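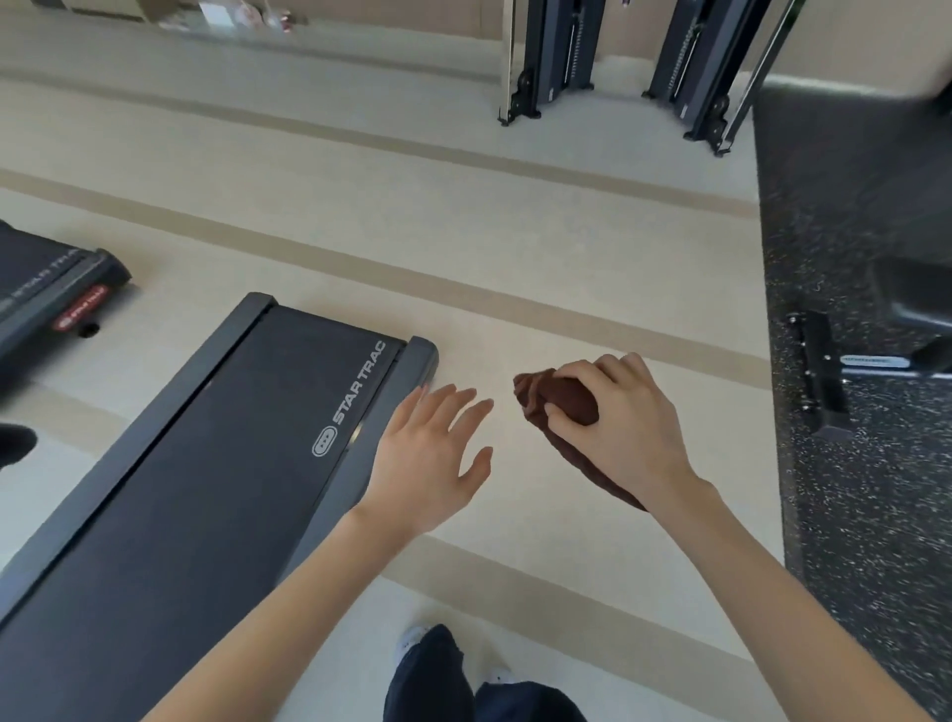
# Fliltetex Head-Worn Capture Kit

The Fliltetex is a head-worn camera kit for people who want to teach robots how everyday jobs are done by hand. You put it on, you go about the work, and it records what your hands are doing from where you'd naturally look. Kárason makes it, Clernuneck sells it in the US and Canada, and we've been using one since February. We like it a lot!

The best thing about it is how fast you stop noticing it. The band spreads the weight front to back, so nothing digs in above the eyebrows, and the camera tilts down far enough to see your hands at waist height without you having to drop your chin. That last part matters more than it sounds. Our old rig kept missing anything below the ribs, and folding, wiping and picking up after people mostly happen down there.

## What's in the box

- Camera head with tilt mount
- Adjustable band, plus 2 spare brow pads
- Belt pack with battery
- 3 cable clips
- Charging dock
- Soft case

## Out on the floor

Cleaning and tidying tasks are where this kit shines. Exposure settles quickly when you look from dark machine decks to a pale floor and back, and fingers stay sharp even when you grab something soft and shapeless like a crumpled towel (cloth is hard for robots, so you'll want plenty of it in your recordings). The view is wide enough to keep both forearms in the picture while you reach.

A double tap on the belt pack starts a new clip. There's a short buzz when it takes, and after a day or so you'll do it without looking.

## Getting your clips off

Drop the pack in the dock and everything copies over to Forkumden, the desktop app that comes with the kit. It sorts clips by session, lets you trim the ends and add task names, and exports to plain folders that our training scripts read without any fuss. Search is a little slow once you have a big library. Ours is at 2340 clips and it still opens fine, it just takes a moment to think.

## Good to know

- The band runs small. With thick hair or a cap, start at the loosest setting.
- The clips hold best on a belt or a stiff waistband; on loose pants they tend to slide.
- Pads are hand wash only.
- Firmware 11 fixed the early trouble with the tilt mount drooping, so update before your first session.
- Spare batteries are sold separately, and a second one is well worth having.

Orders placed with Clernuneck by noon on Thursday ship the same week.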